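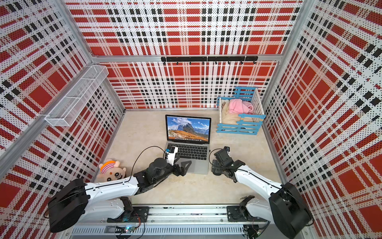
Wila asked whether the cell check could be dropped on mornings when the arms are only doing desk tasks, as nothing heavy is being lifted. The answer remains no. A light load does not shorten the reach of an arm.

Reading time: 2 minutes

SKIRTHORPE SITE: TWO-ARM CELL, CHECK BEFORE START
Revised January. Applies to all cells under the Carance programme.

1. Emergency stop. Press and reset. Both arms must lose drive.
Result: pass.

2. Base mounts. Inspect all bolts on the rail for movement.
Result: pass. Mounts to be inspected again after 100 hours' running.

3. Cables. Move each arm slowly through its full range by hand control. No cable may pull tight or catch at a joint.
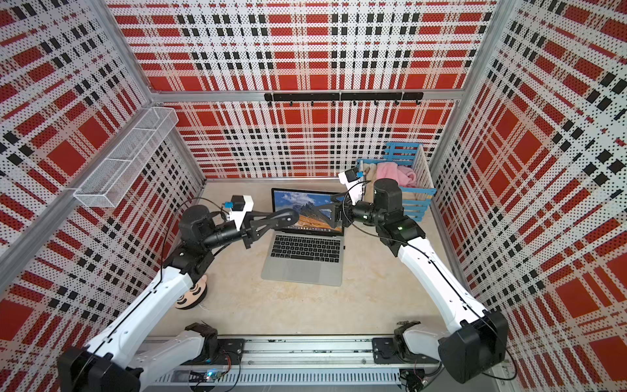 Cables that rest on the rail are to be clipped back before the arms are moved at working speed.
Result: pass with comment. Clips to be fitted within 4 days.

4. Speed. Confirm that the reduced limit is set whenever a person is within reach.
Result: pass.
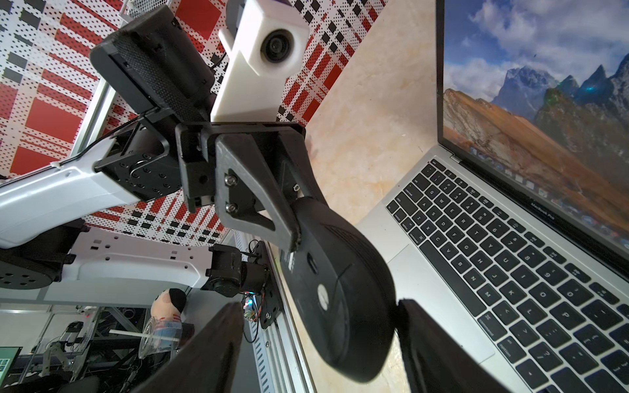

5. Loose items. Only objects named on the task sheet may remain within reach of the arms. Drinks are not permitted in or beside the cell. A plastic cup with a straw stood near a plush toy, close to cables and equipment, and is recorded as a fault. The mouse and the laptop are listed and may stay.
Result: fail. Clear and check again before the next run.

Completed sheets are kept in the Retamal folder, section 17.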